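3.2 Sorting of bedroom textiles

The first part of the study dealt with what people keep in a bedroom and how they put it away. Homes in the Fludodau district were visited once each, and every piece of clothing or bedding that was out of a drawer or closet at the time of the visit was entered on a sheet. In total 699 pieces were entered from 41 bedrooms. Bedding already on the bed was entered separately and is left out of Table 2.

We used the four groups set out in the Trulten storage survey: flat wovens, light knits, heavy knits, and mixed or padded pieces. The groups follow the way a piece behaves when folded, so a thin wool pullover goes with the T-shirts and a thick cotton one goes with the heavy knits. Pieces that two coders placed in different groups were looked at again and settled by a third. Most of the disagreement was over sweatshirts with a brushed inside.

Heavy knits took more space than their number would suggest. Cable-knit sweaters were the clearest case. The raised columns keep the layers apart, and the folded piece stays thick even under other clothes. Sleeves are a second problem. A ribbed sleeve pulls in toward its end and does not lie flat against the body of the sweater, so a fold that starts out square tends to come out with one fat side. Figure 4 gives a typical piece from this group, a mustard-yellow cable knit with a loose fold bulging at one corner and the ribbed sleeve drawn down to a narrow tail.

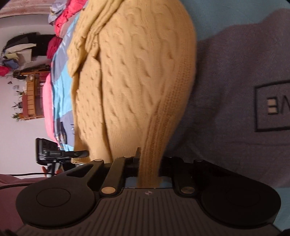

Page last modified: April 19, 2020
Figure 4. Heavy knit, folded, sleeve outside the fold. Bed with patchwork quilt and hanging clothes at left.

Hanging was the usual answer where drawers were shallow. Clothes on a wall rail or on hooks were mostly coats, shirts and dresses, but heavy knits were found there too, although many of the people asked said they knew a sweater stretches at the shoulders when hung. The reason given most often was that the drawer would not close. Rooms with both a full rail and a pile on the bed were common, and in these rooms the pile held more knits than wovens.

Quilts and spare blankets were treated differently from clothes. They were seldom put away between uses, and a made bed often served as the folding surface. Folding on a quilt gives a less even result than folding on a table, as the soft ground lets the lower layer shift. We did not correct for this, and the fold heights reported below include pieces folded on beds, tables and floors alike.

Fold height was taken with a ruler at the thickest point, with no weight on top, after the piece had rested for 2 minutes. Some 40 pieces were left out at this stage, mainly padded jackets that would not hold a fold. The rest were refolded by the Uchida method, with both sleeves laid inside the body, and measured again. Both readings are kept in the Edulix data sheet under the same piece number.

3.3 Fold height by group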